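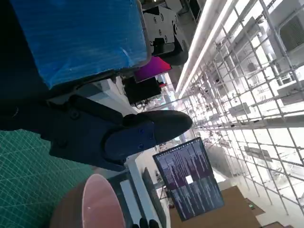

Wrist view on the bench, gripper over the green mat

Bench rules for teleop sessions, draft (May)

torque_muffin
Posts: 1,804
OK, I finally typed up what we've all been yelling at each other across the room. There are four of these, please pick holes in them!

1. Whoever is driving doesn't start until the spotter says "clear" out loud. A thumbs up doesn't count, you can't see it with a headset on.

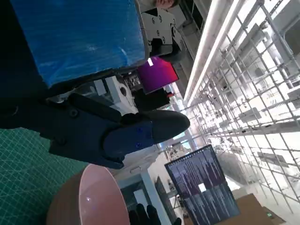
2. Keep your face and hands out of arm's reach while the motors are live. If you have to lean in, ask for a pause first.

gridmat
Posts: 143
Love 1. I don't buy 2 as written. At Brultholm we tried "pause for everything" and people got so sick of it they just stopped asking. I'd tape a line on the floor and make the rule about the line.

torque_muffin
Tape gets scuffed up and then everybody argues about where it was (ask me how I know). But sure, I could live with tape plus the pause.

soft_estop
Posts: 2,009
Where does the driver sit in all this? Your rules only talk about spotters. If I'm in the headset with both hands up, I've got no clue how close my real fingers are to the robot's hand.

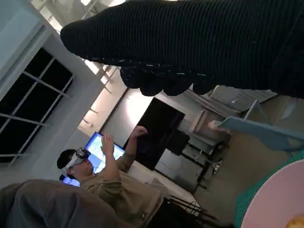
Skustgate Teleop Club, bench team

torque_muffin
Good catch, adding it. Driver's chair goes outside the reach of both arms, and you check that with the arms stretched all the way out, before the headset goes on. I'd also like soft stuff only for new drivers. Bread rolls are great for this, a bad grab costs you some crumbs.

gridmat
Crumbs in a gripper are no joke, though. Soltani wipes theirs down after each food run and I'd put that in writing.

soft_estop
Fine by me. Can we do cables too? I'm way more scared of the ones on the floor than I am of the arms.
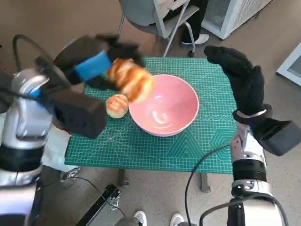

3. Cables get routed or taped before power on, and anybody standing behind the robot keeps their feet off them.

4. Driver's chair out of reach, bread before ceramics, wipe down the grippers after food.

gridmat
Still want my tape line. Otherwise yes from me, and I'll send it over to the Caner folks tonight.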